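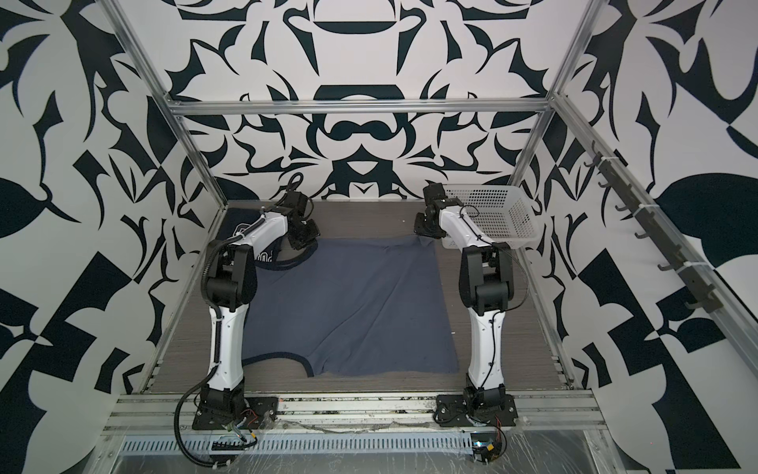

A célula Bendska de dois braços destina-se a lavandarias industriais, centros de triagem têxtil e laboratórios que precisem de manipular peças de vestuário sobre uma superfície plana. É fornecida pela Prondivard em configuração de bancada, com montagem e colocação em serviço incluídas no preço base. A estrutura é de perfil de alumínio, com os dois braços aparafusados à calha frontal por placas de base independentes, o que deixa livre a profundidade da superfície para estender a peça e pousar um cesto num dos cantos traseiros. A barra de seis ganchos na lateral direita é opcional e encomenda-se à parte.

Composição do fornecimento
Estrutura em perfil de alumínio com travessa traseira
2 braços com garra
2 placas de base para a calha frontal
Bandeja de cabos perfurada
Unidade de controlo
Cesto de plástico perfurado

Massa e instalação
A célula completa, sem embalagem, tem uma massa de 122 kg. A entrega faz-se em 4 volumes. O pavimento deve estar nivelado e o acesso ao local deve permitir a passagem de porta-paletes. A ligação elétrica é monofásica; a tomada e a proteção do circuito ficam a cargo do comprador.

Garras e superfície de trabalho
As garras de dedos opostos são adequadas a malhas e tecidos leves ou médios. Para tecidos revestidos ou com fecho metálico, recomenda-se solicitar um ensaio prévio com amostras do cliente. O desgaste dos dedos depende do tipo de fibra e do número de ciclos – convém prever um par de reserva por braço no orçamento inicial.
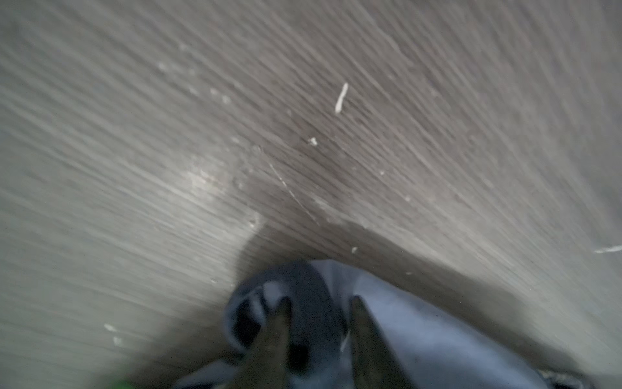 Preensão de tecido azul-acinzentado entre os dois dedos da garra, junto à superfície com veio de madeira.

O acabamento da superfície é escolhido na encomenda. Os tons médios facilitam a segmentação de peças claras e escuras na mesma sessão. Os resíduos de fibra e linha acumulam-se com o uso e devem ser aspirados no fim de cada turno; o consumo de panos e filtros não está abrangido pelo contrato de manutenção.
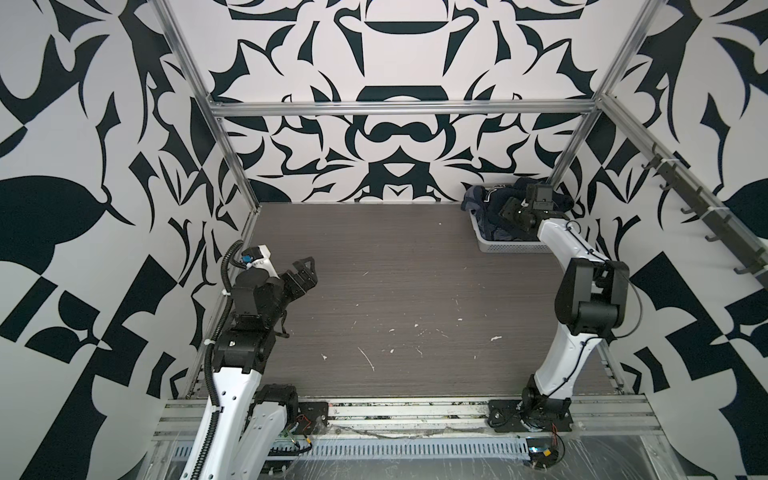 O contrato de manutenção é anual e cobre a verificação do aperto das placas de base, a inspeção das condutas de cabos e a recalibração dos braços. As deslocações fora da rede Morside são faturadas à parte, ao quilómetro. As peças de substituição seguem a tabela em vigor à data do pedido.

Custos a considerar
Para além do preço da célula, o orçamento deve contemplar o transporte, a formação de operadores e o conjunto de reserva. A formação custa 559 € por grupo e tem lugar nas instalações do comprador. O prazo de entrega é de cerca de 4 meses após confirmação da encomenda. As encomendas confirmadas até março mantêm os preços da tabela anterior. 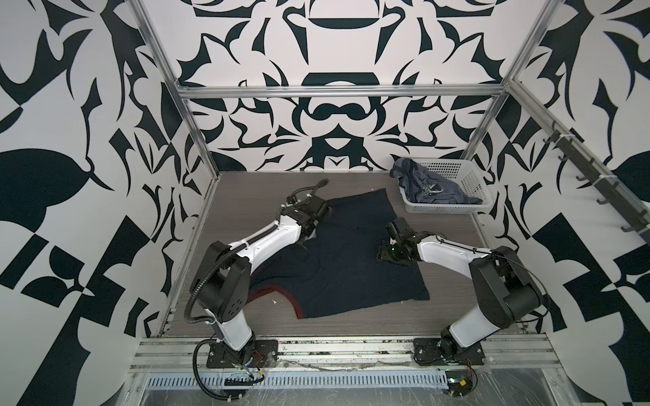 Peça azul-escura estendida entre os dois braços, com o cesto no canto traseiro direito.

Compatibilidade
A unidade de controlo aceita o módulo de comunicação Shimada, vendido em separado (só versão de calha). As instalações com a primeira versão da estrutura necessitam de um kit de adaptação para a calha frontal. Antes de encomendar, indicar o número de série da célula existente.

Os pedidos de proposta devem mencionar o tipo de peças a manipular, o número de turnos e o espaço disponível em planta.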